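Textile Handling, Unit 2: Small Cloths and Open Baskets
Course notes, Till Kröger

Scope. This unit covers cleaning and polishing cloths stored in low rectangular baskets. Towels and bed linen follow in March.

Terms. A bunched cloth has no defined edge. A staged cloth has at least one free corner. A folded cloth has four corners stacked in pairs. Most faults in student work come from treating a bunched cloth as staged.

Work surface. Use a flat, light-colored board. Creases cast faint shadows on it, and these help in finding the edge. 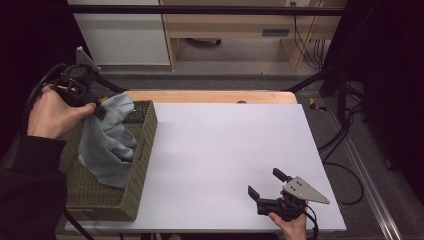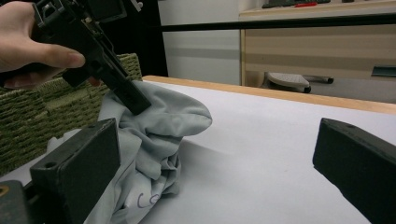 Gray cloth, bunched.

Procedure. Take the cloth by a corner, or by the highest fold if no corner is free. Lift until the hem clears the basket rim -- woven sides catch loose threads. Lay the cloth down, find the second corner and pull the near edge straight. Fold in half twice, open edges toward you.

Marked cloths are folded with the marking on the outside.

Reading for next session: Brimurero handout, p. 17. Exercise sheets go in the tray by the door.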